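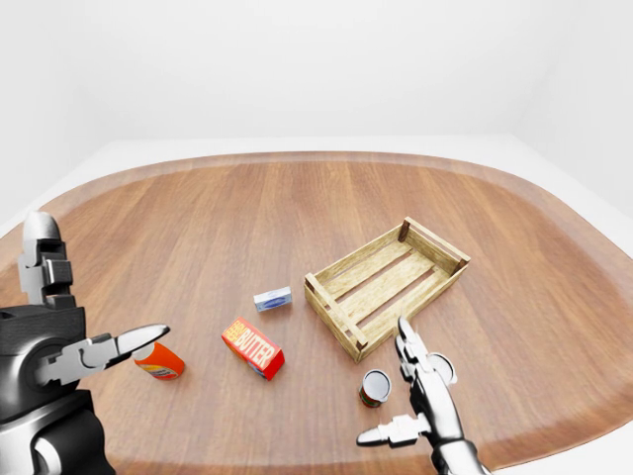

I've spent most of March trying to get an old kitchen table ready for company, and I have opinions now! It came from a house sale over in Flanport, it weighs as much as a small car, and somebody had put so many coats of wax on it that a glass would stick. What I wanted was the look of the table up top, that warm honey brown with the long grain running through it and the rim a shade lighter than the rest. Mine was closer to burnt toast. So I scraped (and scraped), wiped it down with mineral spirits, and only then got out the sandpaper.

Start at 150 grit and go with the grain, always, even when your arm is begging you to go in circles. I finished at 300, which may be fussier than a kitchen table deserves, but it feels lovely under your hand. 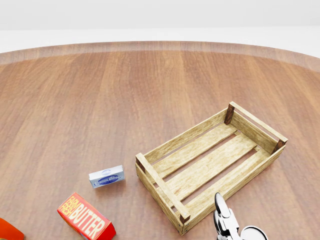 Then comes oil, and please go thin. My first coat was far too heavy and stayed tacky for days, so we ate dinner on our laps. The second and third I rubbed on with an old T-shirt, left for 20 minutes, and wiped off until I thought there was nothing left. Spread the rags out flat outdoors to dry, too, because a wadded-up oily rag can catch fire all by itself.

Next month I'm starting on the chairs. There are six of them and two wobble.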